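# Zevard hand-held gripper pair

I've been selling these in one form or another for a while now, and the page kept growing bits on the end, so I sat down on Saturday and wrote it again from the top. If you want to record people doing ordinary jobs with their hands, in their own homes, and turn that into training examples for a robot arm, this is the kit I'd point you at first. I would say that, I know, but it's also the kit I use myself!

You get two grippers, left and right, each with a patterned marker cube on top, plus the cables, a shoulder clip and a soft case. The person holds one in each hand and gets on with the job. No arm to bolt down, no lab to book, and you can be recording in someone's front room before the kettle has boiled (well, nearly – give yourself 40 minutes the first time).

The sort of job I mean is small and a bit dull. Pick a passport up off a cushion, put it somewhere else, do it again. Passports are brilliant for this, by the way. They're thin and stiff and they lie flat against whatever's underneath, and a policy that can get hold of one on something squashy is well on its way to coping with post, notebooks and phone cases too.
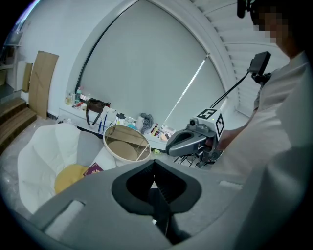 Aisyah Entili wrote in to say that thin things are where her set earned its price, but only once she'd stopped people from pinching straight down. Her advice is to come in low from the side and let the lower jaw slide under, and to keep the fast, messy grabs in the set as well as the tidy ones, as long as the item ends up held.

I'd go along with all of that. I'd add that you should move the item between goes, a lot more than feels sensible. Turn it, push it towards an edge, swap the cushion for a chair seat. My own first set had 178 goes in it and I'd put the thing back in nearly the same spot every single time, so what I'd really taught the arm was that spot. Very annoying afternoon, that was.

**What's in the box**

- 2 grippers, with marker cubes fitted
- cables, one per gripper, long enough to go up to the shoulder or down to the hip
- shoulder clip and hip strap
- spare jaw pads
- soft case
- a year of the Grokitex recording app

**A few things people ask me**

*Weight.* Fine for twenty minutes, tiring after an hour. I swap people over well before that, and wrists vary, so ask them.

*Light.* The cubes want to be seen clearly. Pull a blind down if the sun is coming straight in, and don't let a sleeve flop over the pattern.

*Cables.* Run them up the arm or down to the hip and leave some slack. A cable that tugs will change how somebody reaches, and it shows up in the recordings as an odd little hitch at the end of the stretch.

*Clutter.* Leave it! I used to clear a room before starting and I've stopped. The arm is going to have to work in rooms with stuff in them.

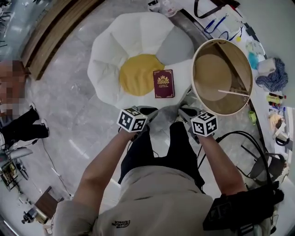

The other big question is how many goes you need, and I'm afraid it depends on the job. For one item on one kind of surface I've had decent results from a few hundred. For anything that has to work in a house it's never seen, I'd plan on 2,000 and spread them over as many homes as you can talk your way into. Ten goes in a new place have done more for me than another hundred in the old one.

Use both hands even when the job looks like a one-hand job. People steady things without thinking, and if the second gripper is on the floor you lose that.

**Older sets**

The Calloway pads fit these grippers with the thin spacer in. The Aler clip doesn't fit, sorry, the slot is narrower. If you've got an older pair with loose cubes, send them back to me and I'll refit them for the cost of the postage. Hae-won Yoo does the refits and is quick, though the bench is shut for most of January.

Orders go out the next working day. Put your glove size in the notes box if you'd like the smaller handles.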